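Henna over a bleached stripe: has anyone survived this?

Posted Tue 28 May in Hair & Skin

I have dark brown hair down to my bra strap, with one bleached stripe at the front from a period in my life when I was making a lot of decisions. I've had the stripe for 14 months and I'd like it gone. A salon quoted me $320 for what they called a "colour journey", and I am not in the mood to travel.

A workmate swears by Dinsa henna. I bought two boxes of the dark brown, then read the back and found it lists indigo as well, plus something I can't pronounce. Half the internet says indigo over bleach goes green. The other half says it comes up gorgeous and then tries to sell me a scarf.
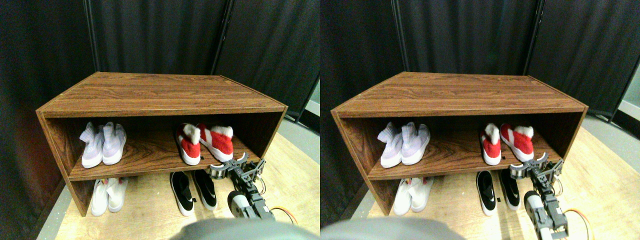
My scalp is also a bit touchy. Bog-standard supermarket dye made the tops of my ears itch for a week, and I was hoping henna would be the gentle option. So: do I do it in one go, do I do two steps, or do I hand over the $320 and learn to say "journey" with a straight face?

Bamari

You can do it, but do two steps. Plain henna first, on the bleached bit only. It will go an alarming orange, like a traffic cone. Leave it a couple of days, then put the henna and indigo mix over the top. Going straight in with indigo on porous bleached hair is how you get the swamp colour everyone warns you about. The orange underneath is what keeps the finished thing brown.

Before any of that, cut a few strands from the stripe, somewhere underneath, and test both steps on them. Yes, it's tedious. So is a hat in September.

About the thing you can't pronounce: if it's para-phenylenediamine, or the box just says PPD, put it back in the bag. That's a chemical dye, and it's a common culprit when people react to dark box colours. If your ears have already complained once, I'd see a GP or a dermatologist before I went near it. Pure henna powder should have one ingredient and it should be Lawsonia inermis. 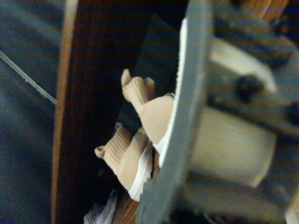
Mix it with warm water to the thickness of plain yoghurt. Some people add lemon juice. I find it dries my hair out and makes my scalp grumpy, so I stopped. Put barrier cream along your hairline and wear gloves, unless you want to explain your hands at work. Rinse with a heap of cheap conditioner, and don't judge the colour on day one, as it darkens over the next few days.

I've been doing my greys this way for 9 years. The bathroom grout has never recovered.

Remomen

just use coffee. I did it once and it smelled nice

Skundalis

Coffee will wash out before you've finished the cup, sorry.

Agree with the two steps. I'd only add that once henna is on, it's on. You can't change your mind in six weeks and go blonde, and plenty of hairdressers won't put lightener over it, particularly if you can't tell them what was in the box. Keep the packaging. I threw mine out and had a very awkward consultation that ended with me buying a $14 shampoo out of guilt.

And buy more powder than you think you need. I used almost 400 grams on hair about your length, though for one stripe you'll get away with a lot less. Leftover paste freezes well, but label the container. It looks remarkably like spinach dip.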